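List: Belay packing and paper goods
Subject: Re: Work surface sheets: paper or board, and how to keep them flat
Date: April 11, 2024

Replying to the list instead of directly, as the same question came up in October and the thread died without an answer.

On the earlier message:

> We wrap and fold on two laminate tables and want a pale cover on both
> so that small parts and scraps show up. Kraft paper is too dark and
> it curls. I have been looking at the Stellow white board and at the
> Pokex roll, which is much cheaper. Questions:
>
> 1. Is the board worth the price over the roll?
> 2. Do you tape the edges or leave them free?
> 3. Does a bright white cause glare under strip lights?
> 4. How long does a sheet last before you throw it out?
>
> We do not cut on these tables. Folding, taping and sorting only.

Taking these in order, with one addition at the end.

1. Board or roll. We have used both. The roll is fine for a table that gets stripped every day. It has a memory from the core, and the inside end of the roll is worse than the outside. If you take the last few lengths, cut them the evening before and leave them face down with weight on them. Reverse rolling around a tube works too but leaves a faint ripple across the width, and a ripple is a nuisance when you are folding tissue on top of it.

The board lies flat out of the pack if the pack was stored flat. Ours was delivered standing on its long edge once and every sheet had a bow in it. The bow came out after four days under a stack of cartons. I would not pay for board on a table used for taping, where you will ruin the surface long before it wears. For sorting and folding I would.

Heavy paper is the middle option. Skondberg sells a flat-packed sheet that is stiff enough to stay put and thin enough to crease over a table edge. That is what I would order for your case. Ask for the smooth side to be marked, as the two sides are close enough that people lay it wrong way up. The rough side drags when you slide a carton over it. 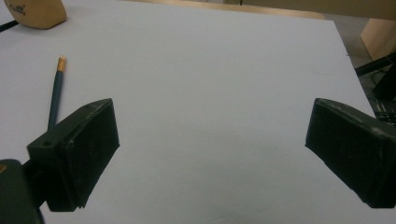

Shade matters more than the catalogs suggest. A neutral or slightly cool white shows brown scraps, black thread, staples and clear tape ends better than a cream sheet does. Clear tape is the hard one. On cream it disappears. On a cool white you get a faint edge line if the light comes in low from one side.

2. Edges. Tape one long edge only, on the side away from the person working. If you tape all four, the sheet has nowhere to go when the room gets damp and it lifts in the middle. With one edge fixed, it moves toward the free side and stays down. Use low-tack paper tape, pressed along the full length. Short tabs at the corners pull into little peaks and the sheet tears there first.

Do not fold the free edge under. It makes a ridge at wrist height and it collects dust. Let it overhang slightly or trim it flush.

Square the sheet to the table before you tape. If it goes down at a slant you will lose usable area at one corner, and anyone who lines up folds by eye against the edge will produce crooked folds all day without knowing why.

3. Glare. Matte stock gives no trouble. Coated board does, under bare strips. Before ordering, put a sample on the table and look at it from a seated position as well as standing. What you want is an even tone with soft shadows under whatever is resting on it. A hard bright patch means the surface is too shiny or the fitting needs a diffuser. We changed the diffusers, which cost less than changing the stock.

A slight darkening toward one side of the table is normal if the lamp is off center. Do not chase it. It only matters if you are matching paper colors, and that should be done somewhere else.

4. Life. I kept a record for one table. The sheet on it saw 2,864 wraps before I replaced it, and it could have gone sooner. The signs in order of appearance were gray rubbing along the front edge, small dents from carton corners, then fuzz where tape had been pulled up. Fuzz is the point to stop. Fibers come off on the tissue.

Turning the sheet end for end at the halfway point helps, because the wear is nearly all on the working side. Flipping it over is less useful for the reason given above about the rough face.

For cleaning, a dry soft brush first, then a white plastic eraser on marks. No damp cloth on uncoated paper. On coated board a barely damp cloth is all right if you dry it at once.

The addition: storage. Keep spares flat, wrapped, off the floor, and away from the outside wall. If you only have shelf space for half sheets, order half sheets and butt them in the middle of the table. A clean butt joint with tape underneath is less trouble than a full sheet that has been rolled to fit a cupboard.

Quantities: do not let the supplier talk you into the 1,000 sheet price break for two tables. You will be storing paper for years and the outer sheets will yellow at the edges.

If anyone has used the Pokex flat sheets (not the roll), I would like to know whether the cut edges are square. The sample I was sent was out by enough to notice.

--
To leave the list, send a blank message with "unsubscribe" in the subject line.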